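Automation | Workplace technology
6 min read

Teaching the arm to clear up

At Karnulis, a small automation firm, the first hour of Monday is given over to rubbish. Operators take turns at a pair of control handles and guide a robot arm through one clearing job until the schedule says stop.

The project, called Foverska, began in February. Its aim is narrow: an arm that can clear mixed waste from a work surface and put it in a bin without a program written for each object. The movements come from people. An operator steers the arm remotely, and the joint angles, tool position and camera images are stored together as one demonstration.

Tudor Ursu, who runs the sessions, keeps only the demonstrations that end cleanly. A training set holds 400 of them. Each lasts 37 seconds on average, though new operators take far longer.

The choice of objects matters more than the quantity. Bread rolls and croissants shed crumbs and can be crushed. Sponge is light and springs back when pushed. A stone does neither, and it needs a different approach angle if the lip of the dustpan is to get under it.

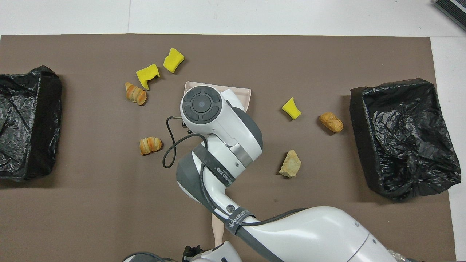
Why not simply program the path?

Because the objects never lie in the same place twice, and a fixed path only suits the layout it was written for. A model trained on demonstrations can adjust its approach to what the camera reports.

Hand guiding was tried first. The operator held the wrist and moved the arm directly, which gave smooth paths but put hands and sleeves into the camera images. The model learned to expect them. Remote control removed that fault and introduced another: operators cannot feel contact with the surface, so early recordings contain a good deal of scraping.

Lenuța Anghel, who reviews the data, marks every contact above a set force. "A person corrects a bad angle without thinking," she says. "The recording keeps the bad angle and the correction, and we have to decide whether the arm should learn both."

She usually keeps both. Models trained only on perfect runs had no means of recovering when the pan caught.

In the latest test the arm completed 21 trials and failed 9 more, mostly on the final tip into the bin. The next set will concentrate on that movement.

Comments (3)

Olteanu
What is the delay between the handles and the arm? Anything noticeable makes fine work very tiring.

Tristis
We had the same trouble with hands in the images. Gloves in one plain colour helped a little.

mill_lane
Would like to see the force limits published.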